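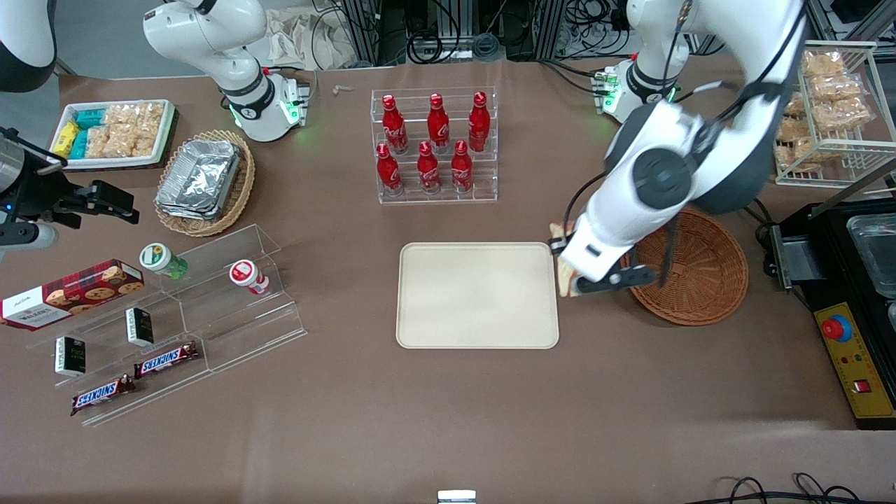

4. Early recalls and how clubs handle them

4.1 What counts as an early recall

A loan can end before its agreed date in several ways. The parent club can call the player back under a recall clause. The host club can send the player home, if the agreement allows it. The two clubs and the player can agree to stop. Or the player can be hurt badly enough that everyone treats the loan as over, even when the paperwork stays open until the end of the season. Earlier work has tended to put all of these under one heading. We kept them apart, because the people we spoke to talked about them as different events with different costs.

We use "early recall" only for the first case. The second we call a return, the third an agreed end, and the fourth a lapsed loan. The lines between them are not always clean. At Bainbridge, two loans were recorded as recalls in the club's own files, but the host club's manager described both as agreed ends, and the emails he let us read supported him. We coded them as agreed ends. At Homar the reverse happened once: a player was said to have come back by mutual agreement, and the parent club had in fact sent a formal notice under the clause a week earlier. That one is coded as a recall.

The records cover 400 loans, nearly all of them of players under the age of 23 moving from a full-time club to a part-time one. Figure 2, in the previous section, gives the breakdown by length of loan. Short loans of a month or so behave differently from the rest. They are seldom ended early, since there is little left to end, and they are often extended in stages instead. A decision not to extend can feel like a recall to the host club, but we did not count it as one.

4.2 Timing

Recalls bunch around two points in the season. The larger group comes in the winter window, when a parent club can bring a player back and either use him or place him somewhere else. The smaller one comes in November, and we had not expected it. Interviews suggest that it follows from the way the agreements are written. Many of them bar a recall for a set period after the start of the loan, and for players who leave at the end of the summer that period runs out in November. Parent clubs with injuries at the time will use the clause on the first day they can.

This puts the host club in a hard position. It has built its first months around the player and cannot replace him until the window opens, except with a free agent or another short loan. The assistant manager at Kutomley described losing a left back and a central midfielder within the same fortnight, both to the same parent club. He did not blame the parent club for taking them. His complaint was about notice. He had read of the first recall on a supporters' message board before he heard it from anyone at the other club, and the second was confirmed by text message on the team bus.

Notice periods in the agreements we read ran from one day to 14. The written period was a poor guide to what took place. Where the two loan managers knew each other, the host club often heard informally well before the clause was used, and could at least begin to look. Where they did not, the written minimum was usually all the host club got.

4.3 Reasons given and reasons recorded

We asked parent clubs to state the main reason for each early recall and compared the answers with notes made at the time, where these existed. Lack of playing time was the most common reason given in interviews. In the notes it came second, behind injuries in the parent club's own squad. We do not think the interview answers were dishonest. Playing time is a reason that reflects care for the player, and it is easy to see how it would come to mind first a year or two later. Both reasons were often present at once. A player who is starting every week is left where he is, even when the parent club is short, and a player who is on the bench is the one who gets the call.

Three agreements at Brundex tied the loan fee to starts. The host club paid nothing if the player started an agreed share of league games, and up to 2,000 a month if he did not. Staff at Brundex said the clause had been copied from another club's template, and that they had mixed feelings about it. One coach said that it had changed his team selection once, in a cup replay, and that he would not sign another such agreement. The player in question was recalled anyway.

Position matters too. Goalkeepers are recalled more often than outfield players, and with less notice. A full-time club with two senior goalkeepers needs a third as soon as either is hurt, and the third is often on loan. Some leagues allow an emergency replacement for the host club in that case and some do not. Managers at part-time clubs knew the rule for goalkeepers in their own league by heart, which says something about how often they had needed it.

4.4 The player's view

We interviewed 15 players who had been recalled at least once. They were recruited through their clubs, so they are likely to be players on fair terms with the people who recalled them, and the accounts below should be read with that in mind.

Most had been told by phone. A few had been told in person by the loan manager, who had driven over to watch a game or a training session. The players preferred this, even those who were unhappy about the recall itself. What they wanted to know was whether they were coming back to play. In most cases they were told that they would be "involved," and several used that word back to us with some weariness. One had traveled with the first team for seven straight games without leaving the bench — he had started every league game for the host club until then.

Housing came up more than we had planned for. The topic was not in the interview guide until Sreekumar Iyer, who carried out the first set of interviews, added it after it had been raised unprompted in four of them. Players on loan tend to live in rented rooms, with host families, or in a shared house leased by the club. When a loan ends early the room often has to be cleared within days. One player had paid a deposit of 400 himself and never got it back, because each club assumed the other would deal with it. The sum was small next to his wages, he said, but he still brought it up twice.

Several players spoke well of the part-time game in ways that touched on the recall. They had liked playing for points that mattered to people, and training in the evening with teammates who had come straight from work. Coming back to under-21 soccer after that was described as flat. Two said they had asked to go back to the same host club in January. One of those requests was granted.

4.5 Effects on the host club

It is hard to measure what a recall does to a team's results. Teams lose players for many reasons and the seasons are short. We compared points per game over the six games before and after each recall, leaving out cases where the manager changed in the same period. There is a drop, but a small one, and it is no larger than the drop after an injury to a regular starter. We would not put much weight on it. Teams that have a player recalled for lack of playing time were not relying on him in the first place, and these cases pull the average toward zero. When only regular starters are counted the drop is larger, though the number of cases is then too low for a useful test.

The effects that managers described were mostly of another kind. They had become wary of loans in certain positions. The manager at Homar will not take a center forward on loan unless the agreement runs to the end of the season with no recall before the winter window, and he has turned down players he rated on that ground. At Kutomley the club now keeps a short list of free agents in training for most of the fall, unpaid apart from travel, as cover. Bainbridge had gone furthest and took no loans at all in the last season we looked at. The chairman put this down to cost, the manager to recalls.

4.6 Limits

Our records come from clubs that agreed to open their files, and clubs with a poor history of recalls may have been less willing. We have no data from agents, who were present in many of these decisions according to both clubs and players. The last agreement in the set is dated 27th September, so loans that began later in that season are missing, including any emergency loans. We also have little on women's clubs, where loan rules differ and where the one club that replied had made only two loans in the period.

The coding of reasons was done by two of us separately and then compared. Most of the disagreements concerned cases where playing time and squad injuries were both mentioned in the notes. Where we could not settle on one main reason we recorded both, and these cases are left out of the comparison in 4.3 but kept in the timing figures in 4.2.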